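Workshop Tips: House Rules for a Small Robot Arm

Print this page | E-mail this page

I've had a little arm on my bench since last August, and my neighbor Lorena Gaete has one on hers, and between the two of us we've made just about every mistake there is to make! So we finally sat down over coffee and wrote out our rules, and I thought I'd share them with anybody setting one up at home.

1. Keep hands out while the power is on. I know it's tempting to nudge a block over a hair when the gripper is just hovering there -- please don't. Switch off, move it, switch on again.

2. Tidy the wires before every session. Bundle them along the arm and leave enough slack for the wrist to turn all the way both ways.

3. Mark the place where things belong and put only the job itself on the board. We like a thin green ring laid flat on the checkerboard, with the blocks stacked well inside it so there's clear space all the way around. Coffee cups, screwdrivers and your reading glasses can live somewhere else for an hour.

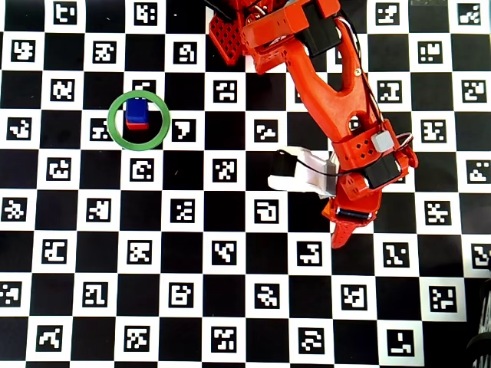
4. Start slow, and I do mean slow. Lorena runs anything new at 40 percent speed for around 13 tries before she turns it up, and she has the patience of a saint.

5. Look after the printed board. Keep it flat, wipe it with a dry cloth, and print a fresh one when the black squares start to scuff.

Print this page | E-mail this page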